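Skotel abre la inscripción a Merno, su programa de demostración manual y teleoperada para robots de dos brazos

Nota de prensa

18 de junio de 2025

Skotel ha abierto el plazo de inscripción de Merno, un programa de enseñanza de tareas a robots de dos brazos mediante demostración. El programa combina dos modalidades de registro: guiado manual, en el que el operador desplaza el brazo con las manos, y teleoperación, en la que lo gobierna desde un puesto de control. La primera convocatoria comienza en julio en el laboratorio de Wodis y dispone de 16 plazas.

El contenido se organiza en nueve módulos. Los dos primeros se dedican a la puesta en marcha, la calibración de las pinzas y la sincronización de las cámaras. Los siguientes abordan la ejecución de la demostración propiamente dicha: altura de aproximación, orientación de la muñeca, apertura de los dedos antes del contacto y reparto de funciones entre ambos brazos. Los módulos finales tratan la revisión de los registros y los criterios de descarte.

Cada participante completará 80 demostraciones con objetos de escritorio y de caligrafía. La tarea de referencia consiste en introducir objetos alargados en un portalápices de malla metálica. Se ha elegido por su exigencia geométrica – el objeto debe orientarse respecto a la boca del recipiente y soltarse sin desplazarlo – y porque admite variaciones sencillas en la posición inicial de las piezas. El soporte de pinceles permanece en la mesa como obstáculo fijo y obliga al operador a planificar la trayectoria por delante de él.

Tarea de referencia del programa: portalápices de malla sobre paño de caligrafía cuadriculado, con soporte de pinceles al fondo.
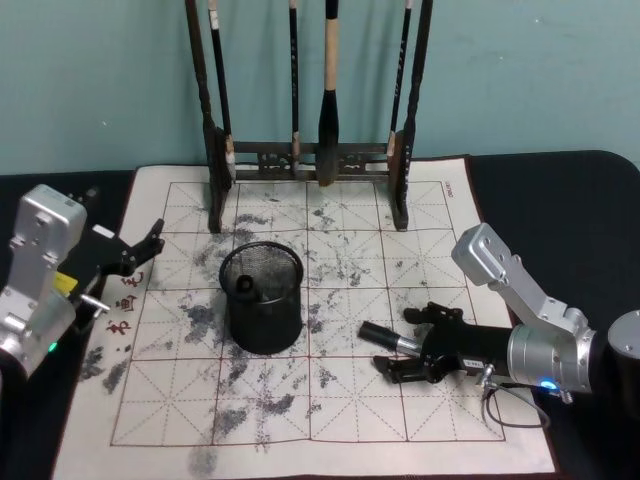
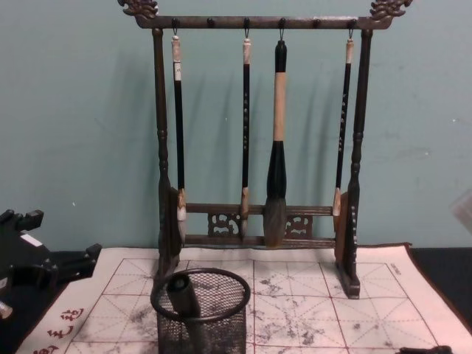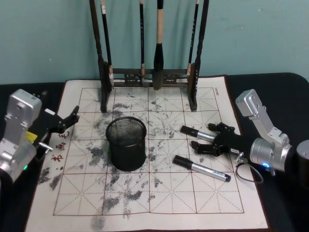
Kemeys, que ha seguido la preparación del programa como futura entidad usuaria, considera que el reparto entre las dos modalidades es acertado, aunque señala que el guiado manual exige más atención de la que suele concedérsele. Según Kemeys, un operador sin práctica tiende a corregir la muñeca en el último momento, y esa corrección queda grabada como si formara parte de la tarea. La entidad había solicitado que las demostraciones con vacilaciones se conservaran en un grupo aparte, «porque también sirven para saber dónde falla la instrucción», y Skotel ha incorporado la petición al módulo de revisión.

En la modalidad teleoperada, los movimientos del operador se transmiten a los dos brazos de forma independiente. El procedimiento fija que el brazo que no interviene se mantenga con la pinza abierta y fuera de la trayectoria del otro. Las pausas superiores a la duración establecida para cada fase invalidan el registro. También se invalida cuando el portalápices vuelca o cuando la pieza se suelta fuera de él.

Todas las sesiones se graban desde varios puntos de vista. Las posiciones articulares y el estado de las pinzas se almacenan con la misma base de tiempo que el vídeo, de modo que cada fotograma puede asociarse a una configuración concreta de los brazos. Los participantes recibirán una copia íntegra de sus propios registros al término del curso.

Skotel pondrá a disposición de los inscritos un conjunto inicial de 400 demostraciones revisadas, destinado a las prácticas de etiquetado por fases: aproximación, agarre, traslado, inserción y retirada. El conjunto no incluye modelos entrenados.

Para participar se requiere experiencia básica en programación de robots. No es necesario haber trabajado antes con teleoperación. Las solicitudes se tramitan a través de la oficina de formación de Skotel y se resolverán por orden de recepción.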